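Search this site Go

Cletstead table-clearing set, README

July, posted by Steltau workshop

# cletstead-table

Wrist camera recordings from a two-finger gripper we put together in the shared workshop. Plates, forks, spoons, trays, all light plastic or similar. Small home build, not a product. Read the notes before you train on it, some of it is rough.

## What's in it

- 889 episodes, wrist view only
- 600 of them are pick and place with cutlery
- the rest are approaches, misses and moves over the counter
- joint angles and gripper width logged next to every image

Code lives in the Brindeo repo, this one is data only. Arm controller is Mondal, version 7. Older versions write the gripper width the other way round so dont mix them.

## Cutlery on a plate

Hardest part of the build. A fork lying flat on a plate gives the fingers very little to get under, so we come down with the jaws open either side of the handle and close late.

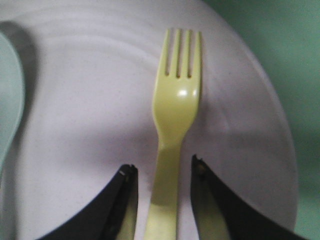
Closing early was the main cause of misses in the first batch. Fingers touched the plate, the arm pushed back, controller tripped. We lowered the stop force and slowed the last bit of the descent. Better now. Episodes from before the change are in `early/`, keep them out of your test split.

Spoons behave differently. The bowl end rocks when you press on it so always go for the handle. Labels use `spoon`, `fork`, `plate`, `tray` and `other`, plus a color word where we remembered to add one. Pale yellow and mint green are easy to confuse under the workshop lights, check before you trust the color feild. 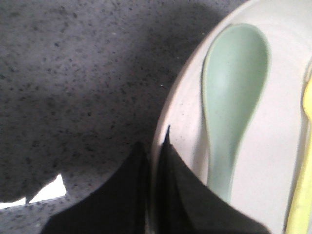 Can I use this with a different gripper?

You can, if it has two fingers and opens wide enough to clear a fork handle. Rescale the width column to your own range first. Suction cups won't get anything useful out of it.

## Counter and tray

Speckled gray counter throughout. Bad for depth from a single image, fine for tracking motion. Glare moves with the arm, and a few episodes have it right across the grasp point. Those are tagged `glare`. Did not remove them.

Tray episodes start with the jaws open and the tray off to one side. Goal position is stored as an offset from the nearest tray corner, in millimeters.

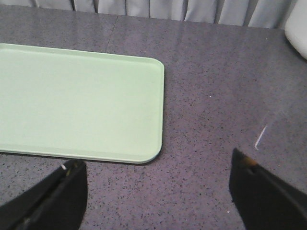
Is there a calibration file?

One per session, in `calib/`, named to match the session folder. Remount the camera and you need a new one, even if it looks straight.

## Known problems

- clock drift between camera and joint log, fix with `sync.py`
- 1700 images have no gripper width, logger was off. Listed in `missing.txt`
- a couple of session folders have a space in the name, sorry

## License

Free for any use, keep the readme with it. Bug reports go in the Brindeo tracker, please include the episode number.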